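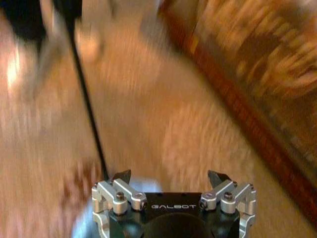
3. Saddle height, stem length and the trouble with advice

3.1 What riders are told

Anyone who buys a mountain bike is soon given a great deal of advice about how it should fit, most of it by people who have not seen them ride. The advice falls into two schools. The first comes from the road and deals in inseams, plumb lines and the relation of kneecap to pedal axle. The second comes from the car park at the bottom of the hill and consists largely of the phrase "size up". Both are delivered with great confidence. Our interest in this section is in what happens when a rider takes either of them onto a trail that goes up, along and down within the same few minutes, as trails in wet hilly countries tend to.

We restrict ourselves to the cockpit, by which we mean the distance between the rider's hips and hands, and the height of the bars. Wheel size, suspension travel and tyre choice are left alone. Each has a literature of its own, some of it quite heated.

3.2 Bikes and course

Two bikes were used. The Garkaneck is a short-travel trail bike of conservative outlook, with a steepish head angle and a stem that would have been thought stubby ten years ago and is now thought long. The Ploken is slacker and has a longer front centre. Both were set up with the same tyres, the same grips and the same dropper post, and both were returned to the same tyre pressures before each run, a job that occupied more of the study than any of the riding.

The course was the lower loop at Pukden, a trail centre built on former forestry land. It begins with a fire road climb, followed by a traverse over roots and then a descent with two tight switchbacks and a compression that is not marked on the map. We rode it in April, when the surface is at its least consistent, on the grounds that this is when most of our readers will be riding something like it. The switchbacks were the main reason for choosing the loop. A long bike is said to be calm at speed and clumsy when slow, and switchbacks ask for a good deal of slow.

Each rider completed 70 runs, divided between the bikes and between three bar heights, which we call low, middle and high. The heights were set with spacers under the stem. Riders were not told which height they were on, a precaution of limited value, as all of them could tell at once.

3.3 Measures

Runs were timed by section. Time is a crude measure of handling, and a rider who is frightened but brave will post the same figure as one who is enjoying the view. We therefore also asked riders to score each section for effort and for confidence, and to mark any point at which they had put a foot down. The scoring sheet was adapted from the Rampersad ride diary, with the questions on diet removed.

Feet down proved to be the most useful of these. Riders forget how confident they felt within a minute of stopping for a sandwich, but they remember every dab, along with the root responsible.

3.4 Results

On the climb, the two bikes were separated by very little. Riders reported that the Ploken's front wheel wandered on the steepest pitch unless they slid forward on the saddle, after which it behaved. The Garkaneck needed no such attention but was described, more than once, as cramped. Bar height mattered more than the choice of bike: the high setting cost time on the fire road on both, and was disliked by everyone except one rider with a bad back, who has since kept it.

On the descent the Ploken was faster in the open sections for all riders. The gap was widest through the compression, where the shorter bike tended to pitch its rider towards the bars at the moment they would have preferred to be elsewhere.

The switchbacks did not go as expected. We had supposed the Garkaneck would win them easily. It did so on early runs, but by the second half of testing most riders were dabbing no more often on the Ploken, and their notes suggest why. They had stopped steering it like the shorter bike. Entries became wider, weight went further forward, and complaints about the length of the thing grew fewer. The low bar setting helped here and was unpopular nearly everywhere else.

3.5 Remarks on sizing

It would be convenient to finish this section with a chart. We have resisted, partly because ours came out with several arrows pointing in both directions. Riders of the same height settled on different bar positions and defended them warmly. The best guide to a rider's preferred setting was the bike they already owned at home, which tells us a good deal about habit and rather less about fit.

What can be said is that a long front centre asks for a lesson or two before it gives anything back, and that a test ride round a shop car park will not supply them. Spacers are cheap and can be moved in minutes. We would suggest trying all the heights over several rides on a familiar trail before buying a new stem, a suggestion that was followed by none of our own riders. The effect of stem length taken separately from bar height is treated in section 4.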